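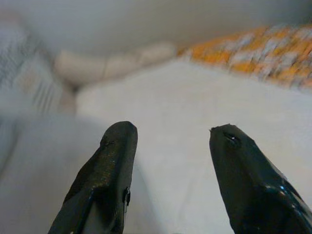
Black gripper fingers, set wide apart over a pale surface.

Recipe testers wanted for the Likar winter baking collection

Likar publishes seasonal recipes for home cooks, online and in a small printed book each year. We are looking for 31 people to test recipes for our next collection, which covers breads, puddings, biscuits and warm drinks. Testing is done in your own kitchen.

What you will do

Each tester gets four recipes in January and has three weeks to make them. We choose the recipes, but you can tell us beforehand which ingredients you don't eat. You follow the method exactly as written, even if you would normally do it another way, and fill in a two-page form for each bake. The form asks for timings, tin size, oven type and what you thought of the result. It also asks which steps you had to read twice – please fill that part in, as most of our edits come from it.

We ask for one plain photo of each finished bake. A phone is fine.

Who can apply

You need to be 18 or over, live in the UK and have a working oven and a set of digital scales. You don't need any training. We would like a mix of confident bakers and people who bake two or three times a year. We are short of testers with:

gas ovens
very small kitchens
a gluten-free or dairy-free household

If you tested for the Gukero soup booklet you are welcome to apply again, but please fill in a new form. We did not keep the old ones. 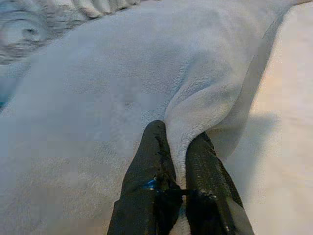 Light grey-white fleece with a fold held between the fingers.

What we pay

The fee is £110 for all four recipes, paid by bank transfer once your forms are in. Ingredients are paid for separately, up to £100 in total, against receipts. Spices and flour for the Karagiannis honey cake will be posted to you, so don't buy those. If a recipe fails and we ask you to make it again, we pay for the second lot of ingredients as well.

Testers are named at the back of the book unless they ask not to be, and get one free copy. It should run to 144 pages.

Please don't share the recipes or post pictures of your bakes before the book is out.

How to apply

Use the form on the Cirkus noticeboard, under "Likar testers". Tell us what kind of oven you have, how often you bake, any allergies in the house and the last thing you made that went wrong. A few lines on each is plenty.

We will reply to everyone by email, including those we can't take on this time. If your dates change after you have been given a place, let us know early so we can pass the recipes on.

Posted December 2024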